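Rugs, and the Lies We Tell About Them

The Kvaran rug in our Clandbridge showroom is back at $1,295, which is what it cost in November before we called it a sale. It sheds for 16 weeks. After that it sheds less, or you stop caring.
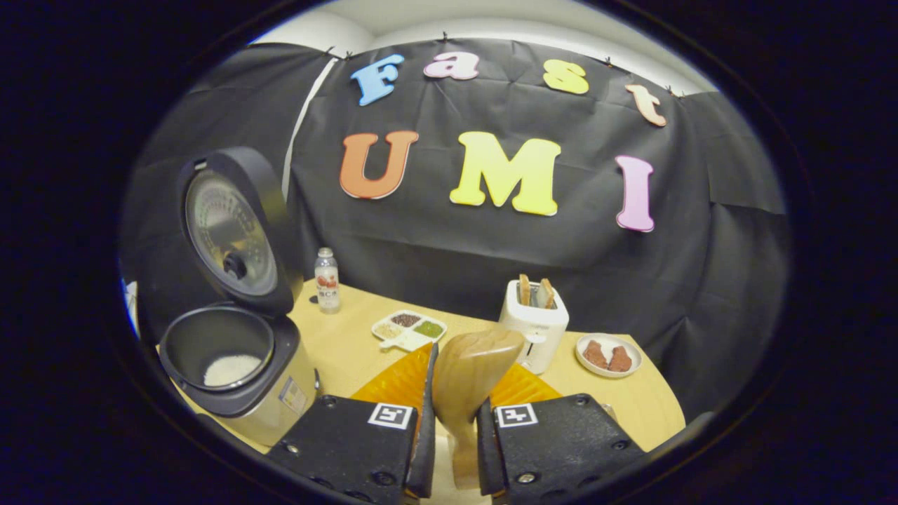
Round table, light yellow wood.

Measure the room first. Then measure it again with the sofa in it. Returns on anything over 7 feet go through Ustero, and they do not hurry.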